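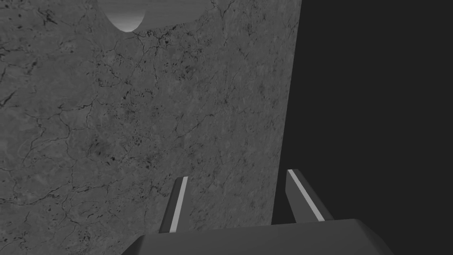 Two Held After Signal Cable Theft Stops Passenger Train Outside Turnulgate

Police in Turnulgate have arrested two men in connection with the theft of signaling cable from a rail line east of the city. The theft left a passenger train standing in a cutting for several hours on the night of January 15, 2019. No passengers or crew were injured. The men were detained the following morning at a storage yard in the Didirum district, where officers recovered cut lengths of copper cable and a flatbed truck.

The district prosecutor's office said the men face preliminary charges of aggravated theft and endangering rail traffic. The second charge carries the heavier penalty and does not require proof that the suspects meant to cause an accident. Their names have not been released. Both remain in custody pending a detention hearing.

According to the incident log released by the line operator, Kutden Rail, the first fault was recorded shortly after the evening peak. A track circuit on the single-track section between Didirum and Kutden Junction began to report as occupied with no train on it. The interlocking responded as designed and held the protecting signals at red in both directions. A few minutes later, communication was lost with an equipment cabinet next to the line, and a set of points could no longer be confirmed as locked.

The last eastbound service had already passed the Didirum home signal when the second fault appeared. The driver received an emergency stop message by radio, brought the train to a stand and reported his position to the control room. The train came to rest in a cutting, short of the points, with 23 passengers and a crew of 2 on board.

"The equipment failed to its safe state," said Omid Esfahani, operations manager at Kutden Rail. "Loss of the cable removed our ability to prove the position of the points. Without that proof a train does not move over them under power, and this one did not."

Moving the train back to Didirum required a manual procedure. A technician had to reach the points on foot, inspect them, clamp them in position and confirm this to the controller before any movement could be authorized. The access road nearest the site was blocked by a fallen tree, and the technician approached from the Kutden side instead. The train was finally driven back to Didirum at walking pace shortly after midnight. Passengers continued by road.

Heating and lighting remained available in both cars for the whole period. The train is a diesel unit and was unaffected by the state of the lineside supply. The crew distributed bottled water and made announcements every 15 minutes, according to the operator. One passenger with a medical condition was assessed by paramedics on arrival at Didirum and was allowed to go home.

Cable removed in three cuts

A preliminary examination of the site found that the cable had been taken from a concrete trough beside the track. The trough lids had been lifted and stacked to one side over a distance of almost 30 meters. Investigators found three separate cuts, made with a hydraulic or battery-powered tool, and drag marks leading to a gap in the boundary fence.

The cable carried signaling circuits at low voltage. It also shared the trough with a power feed to a level crossing, which was found with damage to its outer sheath and had not been cut through. Police said a cut to that feed could have injured or killed the person making it.

The scrap value of the missing copper is small compared with the cost of the repair. Replacement cable has to be laid, jointed, tested conductor by conductor and then signed off by a signaling engineer before normal working can resume. Kutden Rail said it had not completed a cost estimate.

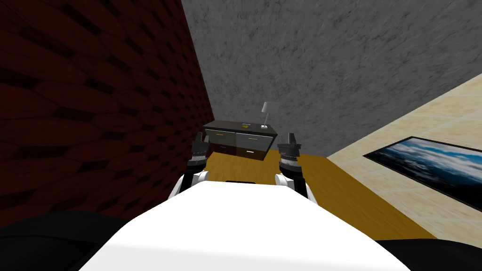

Computer-rendered view past a white robot's two arms, with a dresser beyond.

Police were led to the storage yard by a vehicle report. A farm worker had seen a flatbed truck without lights on a field track next to the line earlier in the evening and had noted part of its registration. The partial number was checked against vehicles recorded at the Didirum toll bridge that night, which produced one match.

The yard is leased in part to Rahimi Metals, a scrap dealer. Officers searched it under a warrant shortly after it opened. The cable was found under a tarpaulin on the bed of the truck, already cut into short lengths. Part of the outer insulation had been stripped. Markings on the remaining insulation matched the type and batch installed on the Kutden section during its last renewal, police said.

Neither suspect is an employee of Rahimi Metals. The company said in a short written statement that it had not bought or agreed to buy the cable and that it was cooperating with the inquiry. Its purchase records for the previous months have been handed over. Police declined to say whether the company itself is under investigation.

Mahsa Kordestani, a spokeswoman for the Turnulgate police, said detectives were comparing tool marks from the cut ends with evidence kept from earlier thefts on the same line. Two incidents in September involved cable taken from a similar trough farther west. No train was on the affected section in either case, and no arrests were made.

"We have cable ends from the earlier sites and we have a cutting tool from the truck," Kordestani said. "The laboratory will tell us whether they belong together. Until then we are treating these as separate cases."

She asked anyone who used the field track near the cutting that evening, or who saw lights on or beside the railroad, to contact the Didirum station. Investigators are interested in whether a second vehicle was present. Tire impressions at the fence gap were partly destroyed by overnight rain, and at least one set does not appear to match the recovered truck.
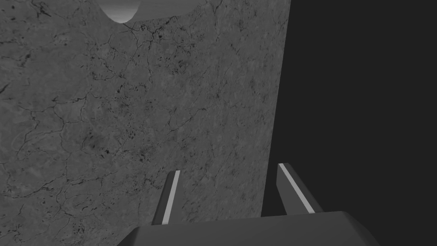
The operator has also been asked to explain an alarm that did not reach the control room. Trough lids on the section are fitted with a vibration sensor at intervals. The sensor closest to the cuts recorded a disturbance in its local memory before the first track circuit fault, but the message was not displayed on the controller's screen. Esfahani said the sensors report through the same lineside cabinet that lost communication, and that the alert was probably queued for transmission when the link went down.

Sensors of this kind do not affect the movement of trains. They are a security measure and are not part of the signaling system. A working alert would, however, have given police more time to reach the site. Kutden Rail said it would test a separate radio link for the sensors on the Didirum section and would decide on a wider installation after reviewing the results.

The national rail safety office has been notified and will review the operator's report. An official there said the event was classed as a service disruption caused by criminal damage, with no loss of safe separation between trains. A full investigation is not expected unless new information emerges. The review will look at the time taken to reach the points, the handling of passengers on board and the condition of the access road.

The access road is maintained under an agreement between the railroad and the local authority, which are each responsible for a part of it. The fallen tree was on the local authority's part. It was cleared the next morning. The authority said it had received no report of the obstruction before the night of the theft.

Service between Didirum and Kutden Junction was suspended for the whole of the following day, with buses running in place of trains. A limited service resumed after a temporary cable was run along the surface of the ballast. Trains are passing over the section at reduced speed, and the points are clamped for the through route, so the passing loop at Kutden Junction is not available. Freight traffic is being sent by the northern line where train lengths allow.

Permanent repairs will be made at night. The work includes new cable, replacement of cracked trough lids and the fitting of locking clips to the lids on both sides of the cutting. The fence gap has been closed with temporary panels.

Passengers who were on the delayed train can claim a full refund at any staffed station. Those who paid for taxis or overnight rooms should keep their receipts and submit them with the claim form. The operator said it would contact customers who booked online directly.

The detention hearing will be held at the Turnulgate district court. A date for any trial has not been set.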